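Walking the old rail grade from Heywood to Pulano

I had wanted to walk the rail grade between Heywood and Pulano for a few years, and in April I finally did it. The whole thing is 36 miles. I split it over three days and slept two nights on the way.

I packed the evening before and weighed everything twice. With water and food the pack was heavier than I like, so I took out the second pair of shoes and the camp chair.
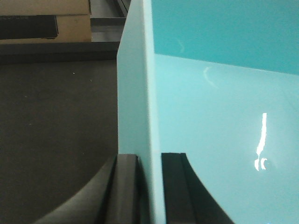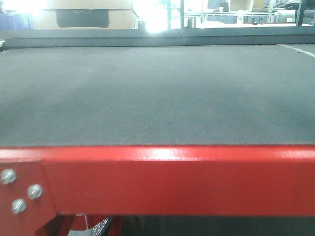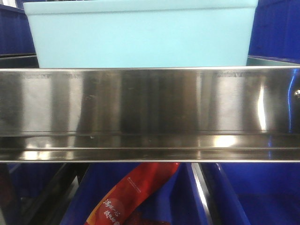
The first day is the easy one. The grade leaves Heywood behind the feed store and stays flat for the first 5 miles, mostly packed gravel. After that the surface gets rougher and you start to notice the old ties in places. I passed two cyclists and a woman with a dog, and that was all the company I had until camp.

Camp was at Clamolholm, a small site next to the creek with four pitches and a pit toilet. The water tap was still shut off for the winter, so I filtered from the creek. If you go before May, bring a filter or tablets. The night was colder than the forecast and I wore my jacket in the sleeping bag.

Day two has the climb. You gain 1,000 feet between Clamolholm and the tunnel, and trains needed a gentle slope, so it never gets steep. It just goes on for most of the morning. The tunnel is 693 feet long and dark in the middle. I used a headlamp and was glad of it, with all the puddles. The second night I stayed in a bunk room in Vendisance, where there is also a small grocery that closes at six. I got there at twenty to.

My left heel had a blister by then. I taped it and it held up fine for the last day, which is downhill nearly all the way into Pulano.

The bus back to Heywood leaves from the post office at 3:15 in the afternoon. There is only the one, and the driver takes cash.

Next time I would start in Pulano and get the long hill done first.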